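Talukder notebook, arm bench, May

Entry started 9.40, finished after lunch. Carries on from the cable notes.

Aim for today: find out how much of the height error near the table comes from the wrist camera and how much from the arm itself. Last week's runs had the fingertip height wrong by up to 4 mm in places, always worse at one end of the table, and we had been blaming the calibration board. Nuwan Samarakoon thinks the grain and the knots in the pine are doing something to the matcher. I think it is sag. We agreed to test both on bare wood with nothing to pick up.

Setup

Same table, same arm, same gripper. Nothing on the table that the planner needs to know about. Firnier (the logging script) on the newer branch, the one that writes joint torques with every image. Rirkden does the matching between the wrist images and the stored map of the tabletop. Both were restarted before the first set so no old map was loaded. Door left open as usual, lights as usual. I did not touch the stand against the wall or its clamps.

Zeroed the arm, ran the short warm-up, then brought the gripper down over the wood by hand control to check clearance before letting the script have it.

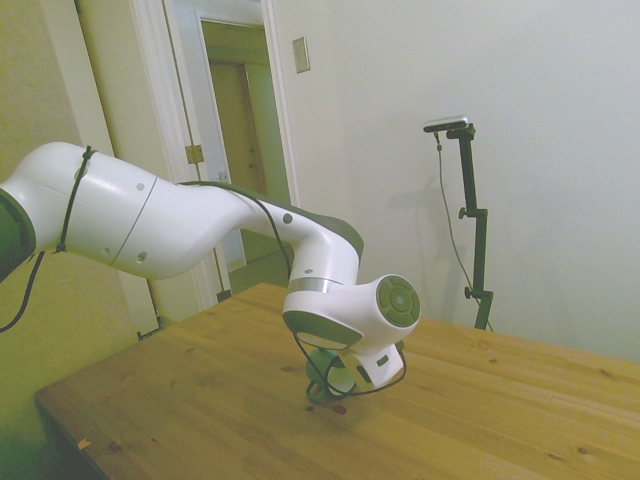 Gripper just above the tabletop, cable loop hanging round the wrist.

The loop comes very close to the table at this height. Noted for the cable list: lower limit for the scripted moves raised by 2 mm until we have a clip on it. I would like to take the slack up towards the forearm but that needs the strap moved as well, and I don't want to change two things in one day.

Method

The script visits a grid of points over the table. At each point it stops at the hover height, waits for the joints to settle, takes one wrist image and logs the torques. Then it goes down until the contact threshold trips, logs that height, and backs off. The contact height is what we treat as true. The hover image gives the camera's guess at the same height by matching against the map. The difference is the error we care about.

Each point is visited from two directions, so any slop in the joints ought to show as a split between the two passes. If it is sag, the error should follow reach and be much the same for both passes. If it is the matcher, the error should follow whatever is in view and not care about reach.

Settings, so I can find them again:
Settle time: as in the previous entry.
Contact threshold: unchanged.
Exposure: fixed, automatic off. With it on, the brightness jumped between neighbouring points and Rirkden lost the map more than once.
Map: rebuilt this morning from the high pass only.

Stopped once in the first set when the contact threshold tripped in mid air. Almost certainly the cable pulling on the wrist at full stretch. Repeated that point and it was fine. The bad reading is still in the log but flagged.

Results

683 hover images after removing the flagged point and the few before exposure was fixed. Of those, 538 matched the map at the first attempt. The rest either matched on a retry or were dropped, and I have not yet separated the two properly. That wants doing before anyone quotes the number.

For the first-attempt matches the height error is small and fairly flat over the near half of the table. It grows with reach over the far half, smoothly, and the two passes lie on top of each other. So that part looks like sag to me, and Nuwan agrees after seeing the plot. The torques at the shoulder go the same way as the error.

The failures are another matter. They do not follow reach at all. They sit in patches, and the patches repeat between passes, so something about those bits of table is hard for the matcher. I went through the failed images by eye expecting to find knots in all of them. Mostly it was the reverse. Views with a good strong knot nearly always match. Views of plain straight grain are the ones that fail, as the matcher can slide along the grain and find nearly the same score at several positions. It picks one, the height comes out wrong or the check rejects it, and we get a retry.

Looked at a few of the wrist views with Nuwan. Where there is a big oval knot with the grain bending round it, and a second smaller knot across from it, the position should be pinned in both directions. The seams between the boards only help across the boards. Along them they are as bad as the grain.

The blue part of the gripper comes into the corner of the wrist view, and out of focus at that. Rirkden has a mask for it but the mask was drawn for the old finger position, so a sliver of blue may be getting through. It is the same in every image, which means it would pull the match towards no movement. Need to redraw the mask and run the matching again offline. No need to repeat the arm moves for that.

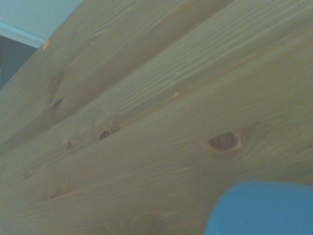
What I think so far

Two separate effects. Sag, which is smooth and can be corrected from the torques or from a simple fit against reach. And the matcher sliding on plain grain, which comes in patches and can't be fitted away. Last week's plots had both mixed together, and with the cable tugging at the far end on top of that, so I would not use last week's plots for anything.

Nuwan's idea for the second one is to have the matcher report how sharp its best score is along the grain as well as across it, and refuse to give a height when it is flat. Kusaleo already does something like this for the edge finder and the code might lift out. My idea was to tilt the wrist slightly at hover so that more of the table is in view, which makes a knot more likely. His costs no arm time, so his goes first.

I did wonder about putting printed markers down. It would fix the matching at once but the whole point is to work on a plain surface, so no.

To do

Redraw the mask for the present finger position, rerun all the matching offline.
Split the retries from the dropped images and put both numbers in the table.
Fit error against reach using near and far halves separately, then together, and compare.
Cable clip. Then put the lower limit back where it was.
Ask whether the shoulder torque offset was reset after the last power cut. If it wasn't, the torque plot has the right shape but the wrong zero.

Logs are in the Talukder folder under May, arm bench, second set. The first set is there too but has the exposure problem at the start.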